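Home
Journal
Recipes
About
Contact

January
by Marlina Yusof

I made tempeh again this weekend and it worked, and I am so happy about it that I have to write it all down before I forget what I did.

A bit of background. I grew up eating tempeh two or three times a week, always from the same stall, wrapped in leaves, and it never crossed my mind that a person could make it. It was like light bulbs. Then I moved to Skingate, where the only kind in the shops is a vacuum-packed block that tastes faintly of cardboard, and for years I put up with that. Last fall Puspita Majimbun came to stay, looked in my fridge, held up the block and asked me what had happened to me. She mailed me a packet of starter as soon as she got home.

My first batch was a disaster. Gray, slimy, and with a smell that sent me straight to the back door with it. The second was better in the middle and awful around the outside. The third was edible if you fried it hard and used a lot of chili. And this one, number four, came out as a firm white cake that I could pick up by one corner! I walked around the house showing it to people.

So what changed? Mostly the drying. Every recipe tells you to dry the beans after you cook them, and I thought I was doing that. I was draining them, giving them a shake and calling it done. Gilang Tarigan, who used to help in his aunt's tempeh kitchen in Geser, read my sad message about batch three and wrote back one line: "Dry like peanuts." That was the whole message. I've got it on a sticky note over the sink now.

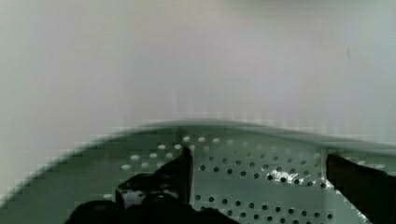

How dry do the beans need to be before the starter goes in? Dry enough that a handful rubbed in a paper towel leaves no damp patch, and cool enough that you can hold them against your wrist without noticing any heat.

It takes longer than you want it to. I drain mine, spread them on a clean dish towel, roll them around, swap for a second towel, and then put a fan on them. On Saturday that was the better part of an hour, and I used the time to pick out the skins I'd missed.

Oh, the skins. I have to talk about the skins. You soak the soybeans overnight, and then you rub them between your hands under water until the skins float off, and you pour those away, and you do it again, and again, and there are always more. I used to hate this part. Now I put the radio on and it's kind of lovely – your hands go soft and the beans split into neat little halves and your mind wanders off somewhere. My neighbor Intan Liew came over on Thursday evening to return a cake tin and ended up with her sleeves rolled up, doing half the bowl. We got through a lot of gossip.

After skinning I boil them with a good splash of vinegar in the water. I'd skipped the vinegar once, figuring it was for flavor, but it makes the beans a little sour, which the good mold doesn't mind and the bad stuff does. Then drain, then dry (like peanuts!), then sprinkle the starter over and stir for much longer than seems sensible. You want it on every single bean.

I pack mine in zip bags with holes poked all over with a skewer. I would love to use banana leaves, and I did find some frozen ones at the store on the corner by the bus station, but they split on me as they thawed and I ended up using them under a roast fish. Another time. The bags go flat, beans pressed out to the thickness of my thumb, and then into the oven with only the light on and a wooden spoon holding the door open a crack.

And then you wait, and this is my favorite part! For the first 15 hours nothing happens and you're sure you've killed it. Then there's a bit of fog on the inside of the bag. Then, if you touch it, it's warm, and it's making that warmth all by itself. I had to open the door wider during the night because it was getting too hot in there. I came down in my robe to check on it like you'd check on a baby. By morning the beans had all but disappeared under white fuzz and the kitchen smelled of mushrooms and fresh bread.

A few black or gray specks near the holes are fine, by the way. I threw out a good patch of batch two over that before Puspita told me it's only the mold getting ready to make spores. Pink or orange or slimy, though, and the whole thing goes in the trash. Don't cut around it.

We ate the first piece very plainly. I sliced it thin, gave it a quick bath in salty water with crushed garlic and ground coriander, and fried it until the edges went brown and crackly. Rice, cucumber, sambal. My husband had 7 slices and then asked what was for dinner.

The rest I've steamed and frozen, apart from one piece I'm saving for the sweet, sticky kind with peanuts and lime leaf. Ikhsan Sutanto has promised me his mother's version and I'm going to hold him to it.

Next I want to try it with black-eyed peas, which I'm told are quicker and have softer skins. If you've made it with those, please leave me a note and tell me how long you boiled them. Mine are already soaking.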